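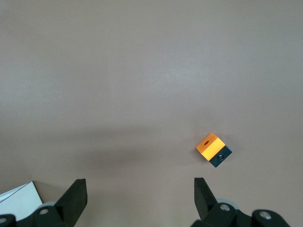
Last updated: January

I finally cleared the table in the back room. It took most of a morning, and by the end the only things I had left sitting on it were a white sheet and the little orange and black block, which I have now moved between three houses without ever deciding what to do with it.

The table is the good part of the story, so I'll start there. It came from a secondhand place in Varkley and I paid more for the delivery than for the table. It's a sort of beige with a bit of mauve in it, a colour I would never have picked from a chart, but it goes with the floor and doesn't show dust. For the past year it has held paint tins, the good scissors, two broken lamps, a box of tiles from the bathroom job and all the mail I didn't want to open.

I did the sorting the way my aunt does her pantry. Everything comes off, the surface gets a wipe, and things only go back if they have a reason to. The tiles went to the shed. One lamp was fixable (a fuse) and the other went to the tip. The mail was mostly from the water company.

That left the block. Barnabás Sipos gave it to me when we both worked at the Kellida workshop. He was clearing out his drawer on his last day and handed bits and pieces to whoever was walking past. I got this and a tape measure. The tape measure is long gone.

It's a small cube, orange-yellow for the larger part and black or very dark charcoal for the rest, with a round screw head sunk into the black. There's a small oval hole near the middle of the orange top. The orange has a bit of a gloss to it, like anodized metal, and it catches the light from the window in a way that makes it look brighter than anything else I own. I asked Barnabás once what it was for and he said he'd been hoping I would know.

I have used it for all sorts. In the Narnari flat it was a paperweight, and not a great one, as it was too small to hold down more than a couple of receipts. After that it lived on the kitchen windowsill and propped the window open in summer, until a proper stay went on. Here it has mainly been something to pick up and turn over while I'm on hold.

I haven't undone the screw. I did get the screwdriver out once, then decided that if something sprang out I'd spend the evening on my knees looking for it.

The plan for the table is jigsaws. I have a 1000-piece one of a harbour that I started at Christmas on a sheet of cardboard and had to slide under the bed each time someone visited. The flat, plain surface should make it much easier to see the pieces, though the light is uneven. One side is a touch greyer than the other by the afternoon, and I may move the lamp in from the hall – the one that works.

The shelf above is next. It has 16 jars on it, most with one kind of screw or another, and I'd like to get that down to a single toolbox before the weather cools off. The block can stay on the table until the harbour needs the room.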